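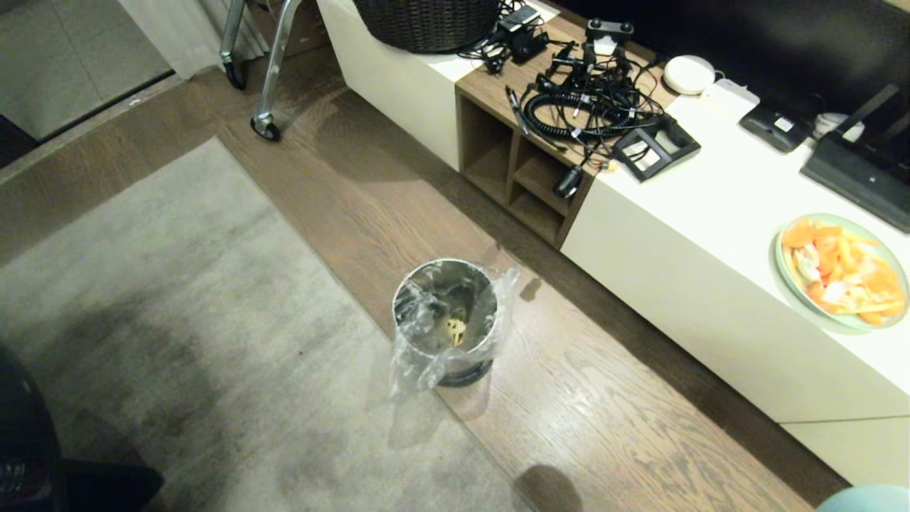
Tincuța Dumitrescu
You're going to regret the felt pad under that rug. I had one for 8 months over oiled planks and it left a gray haze that needed a buffer to get out. Natural rubber and felt combined is worse.

plankandbeam
Disagree on felt. Plain felt is fine on an oiled floor if the oil has cured. How long did you wait before putting the rug down?

Tincuța Dumitrescu
10 days. The Jevura tin said 3.

plankandbeam
Tins always say 3. In a cold room I'd give it a month. I did mine in December with the heat low and it was still tacky in the corners at New Year's.

matei_75
OP, is yours oil or lacquer? Everyone is arguing about oil and you haven't said. Put a drop of water on a board near the cabinet. If it darkens the wood after a few minutes, it's oil and it's thirsty.

southhall (OP)
Did the drop test by the cabinet and again near the sofa. Darkened in both spots, so oil. The rug is staying because the room echoes without it. Other end of the room: 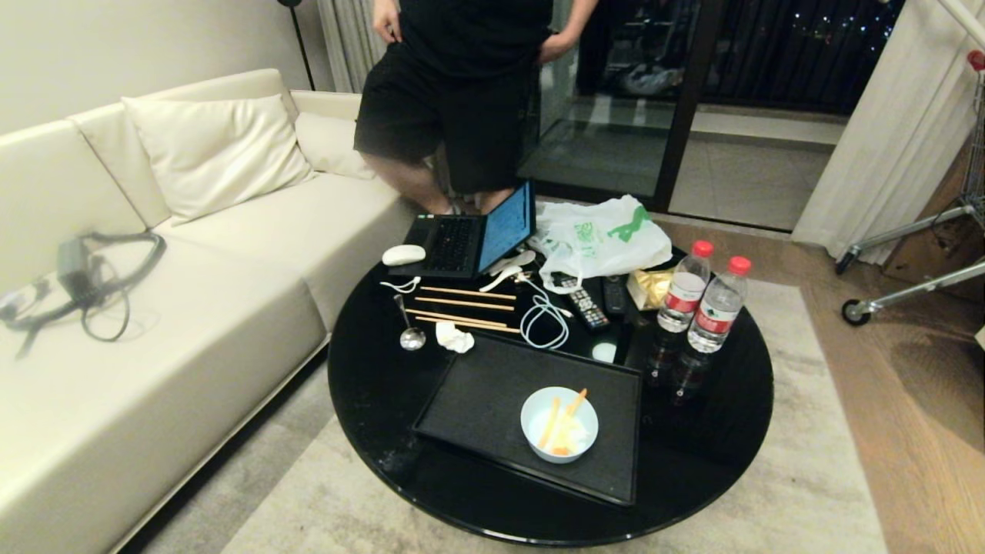 Re: which pad, then?

plankandbeam
Plain felt, no backing. Lift a corner every couple of weeks for the first season.

Tincuța Dumitrescu
I still say no pad at all. Re-oil first, wait the month, then put the rug straight on the wood.

matei_75
No pad and it slides. I fell on mine. Get the felt, and vacuum under it or the grit will scratch the boards.

southhall (OP)
Going with felt after a re-oil. Will post in a month.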